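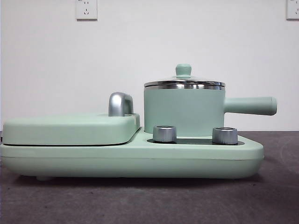 Bredix Morning Station: a review from someone who does not need a third gadget

Posted 01/05/2019

14 comments | 153 shares

I own a toaster. I own a coffee maker. For years these two got along fine at opposite ends of the counter, and I had no complaint about either of them except that the toaster smells faintly of a raisin bagel from a previous apartment. Then I moved to Markthorpe, into a kitchen with 2 outlets, one of which belongs to the fridge, and suddenly a combination breakfast machine with a single plug looked like wisdom.

The Bredix comes in green. It may come in other colors, but the store had green, and the clerk made it clear that green was what I wanted. It was more than 50 dollars, which in the world of breakfast combos puts it above the ones sold next to the phone chargers and below the ones with an app.

I've had it since September, so this is a review of living with it and you can skip the unboxing. (There was a box. I kept it. It's in the closet with all the other boxes.)

The hot sandwich side

Better than I expected. The plates take their time, and the manual says to wait for the light, and the light has its own ideas about when that is. I've settled on putting the bread in when I start on my shoes and taking it out when I've found my keys. Two slices with cheese come out brown at the edges and a bit pale in the middle. Ham needs longer. Anything with tomato in it should be approached like a sleeping dog.

Cleaning is the weak point. The plates don't come off, so you're in there with a damp cloth, chasing cheese around the ridges. My old sandwich press, a Poulain, had plates that popped out with one click and went in the sink, and I gave it away to a cousin for reasons I can no longer reconstruct. It's the one thing I'd ask Bredix to steal.
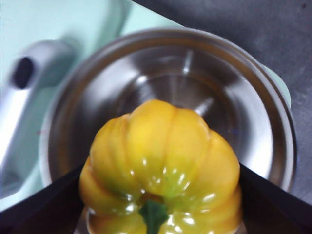
Vegetables, eggs and other ambitions

The recipe booklet is optimistic. It wants you to make stuffed peppers. I made peppers once, in strips, with onion, and they went soft and sweet and were very nice on toast, and it took so long that they became lunch. Eggs are quicker. Use butter - the nonstick coating is more of a suggestion.

Skip the booklet's pancakes. The batter runs where it likes, and I was finding it in the hinge for days.

The coffee

Fine. It's coffee. If you have opinions about water temperature you're not reading reviews of breakfast combos, and if you are, I'd like to know what happened to you. It's hot enough, and it makes enough for one person or for two people who aren't speaking much. The smell gets into the whole apartment, which I count as a feature, and so does my downstairs neighbor, who has mentioned it twice.
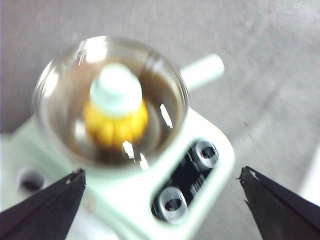 What I will say is that descaling is a chore. I've been using Bralurine, the powder in the blue tub, and it does the job in two rounds with a long rinse after. Bredix would prefer you buy their own sachets, and they print this preference on the machine's carton, the manual and the warranty card. I've tried both. My tongue can't tell them apart.

Noise, size and the cord

It ticks while it heats and pops once when it's done, loud enough to startle a guest. It's longer than you think, so measure the counter first, and then measure it again with the bread bin where the bread bin lives. The cord is short. They're all short. I assume there's a reason and that it's printed in the part of the manual I used under the wobbly table leg.

Would I buy it again? In this kitchen, yes. In a kitchen with more outlets I'd keep the toaster and the coffee maker and go back to my cousin about that Poulain. Three and a half stars, with half of one held back over the pancakes.

Share this review | 14 comments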